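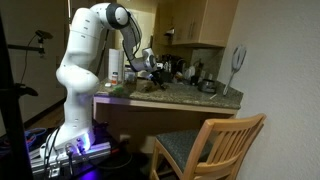
Kitchen counter, robot arm at left.

Nov 8, 2018

Session notes: travel time, rations and the Prastarska road

The party left Cumholm with 130 days of dried food and one mule. I had told them the road to Prastarska was long. I had not told them how long, and when Szabolcs asked for a figure I looked at my own map and saw that I had never put a scale on it. This post covers how I fixed that, and the travel rules we have used since September.

The old method was the one in most rulebooks. Pick a daily distance by terrain, divide, round up. It works for a week of game time. Over 900 miles it falls apart, as every modifier gets multiplied by the number of days and a small error at the start becomes a month at the end. We had a case where walking through the hills came out faster than taking the river, purely from rounding.

The new method splits a trip into legs. A leg is any stretch between two places where the party can buy food, sleep under a roof or turn back without loss. Cumholm to the Tetine ford is one leg. Tetine to the salt gate is another. Length in miles is written on the map but is only used to set the base number of days, once, before play. After that the players deal in days.

Each leg gets one roll, made by whoever is guiding. The roll is 2 dice of six sides plus the guide's skill, against a target I set by season and ground. Beat it and the leg takes its base time. Miss it and the leg takes a quarter longer, and I pick one trouble from the list for that region. A miss by five or more means the party ends the leg in the wrong place. That has come up once. They spent four sessions there. 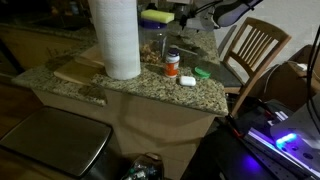 Rations and the mule

Food is tracked by the party, in person-days, on a single line at the top of the log. I gave up on tracking it per character. Players forgot, and then argued over who had eaten what. One line, one pencil, reduced at the end of each leg.

A mule carries 60 person-days of dried food and eats nothing from the line if there is grass. In winter, or past the salt gate, it counts as two people. Szabolcs Kerekes, who plays the surveyor, worked out that a second mule past the gate stops paying for itself after a month, and he is right. The party bought the second mule anyway. It is named Colombo and has more hit points than the cleric.

Foraging uses the same dice as guiding, but the same character cannot do both on one leg. This is the only rule the group pushed back on. Before, the ranger did everything outdoors and the others waited for a fight to start. Now someone with a poor skill has to take one of the two jobs, and the choice of which job to do badly takes up a useful few minutes of table time. They have settled on guiding well and eating poorly.

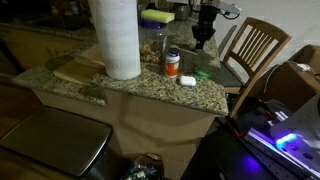 Water I leave out unless the leg is marked dry. There are three dry legs on the whole map, all of them east of the salt gate, and for those I use the food line over again with a W next to it. A separate system for three legs was not worth the page.

The calendar needed work too. The campaign began in the year 3751 of the old count, in early spring, and by my new figures the party should reach Prastarska after the passes close. Under the old figures they had weeks to spare. I told them this at the start of the session, out of character, and let them change their plans with no penalty. They chose to keep going and winter at the monastery if they have to. I now have a monastery to write.

Two things are still open. The first is boats. The river legs use the same roll with a lower target, which makes going upstream as easy as going down, and that is wrong. I will probably write each river leg twice with different base times. The second is forced marching. At present the party can cut a leg by one day for a level of fatigue, and a night under a roof removes it, so on short legs it costs them next to nothing. I may ask for two nights of rest and see if they still use it.

Next session starts at the Tetine ford, with 94 on the food line and the ferry rope cut.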